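2018-09-01, sábado, oficina

Vim de manhã só para arrumar a bancada e acabei por passar o dia inteiro nos cubos (outra vez!). Fica aqui tudo antes que me esqueça.

O conjunto é o Trodenier, o dos blocos pintados para a sala de atividades. A Qianru Shen pediu que as cores se distinguissem bem ao longe e com pouca luz, e que as arestas não magoassem os dedos dos miúdos. A primeira parte está quase. A segunda, hmm, já lá vamos.

Tinta: continuo com a Dumness, que é baça e não faz brilhos. O verde precisou de 2 demãos, com lixa fina entre uma e outra. O vermelho é uma chatice, puxa sempre para o laranja. Comparei-o com a amostra de janeiro e é mesmo outro tom, mais quente, deve ser do lote. Perguntei à Qianru por mensagem e ela diz que gosta mais assim, portanto fica. Anotar na lata: vermelho "novo", não misturar com o resto do antigo!

Secagem: deixei as peças 90 minutos em cima da rede antes de lhes pegar. Da última vez fui apressado e ficou a minha impressão digital numa face, linda, para a posteridade. Hoje tive juízo.

Arestas: passei tudo à lixa 100 e depois à 500. Com a 100 é preciso mão leve, come o canto num instante e o bloco começa a parecer um sabonete. Estraguei um azul assim e foi para a caixa dos restos. A 500 deixa aquele toque macio que a Qianru queria. Ainda sinto uma rebarba nos vermelhos, do lado do corte, tenho de lá voltar.

Fundo: experimentei o tampo claro em vez da mesa escura do costume e gostei muito. Verde e vermelho saltam logo à vista, mesmo espalhados e longe um do outro. Na mesa escura o verde perdia-se todo ao fim da tarde. O azul ainda não experimentei em cima do claro, e o amarelo preocupa-me um bocado, acho que vai ficar deslavado. Se ficar, escurecemos o amarelo e não se mexe no tampo.

A Drodness ficou de mandar mais ripas cortadas à medida. Se vierem com a folga da remessa passada, devolvo, não volto a passar uma tarde a acertar topos à mão (quem estiver na oficina quando chegarem: medir antes de assinar, por favor).

Por fazer:
rebarba dos vermelhos
amarelo e azul no tampo claro
etiqueta na lata do vermelho
comprar lixa 500, gastei a última folha
responder à Qianru sobre a caixa de arrumação, ela quer tampa de correr e eu ainda não sei como

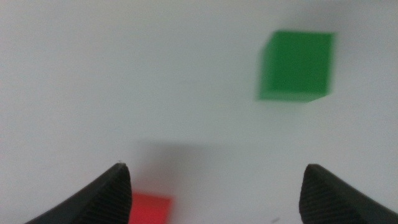
Verde ao fundo e vermelho cá à frente, no tampo claro.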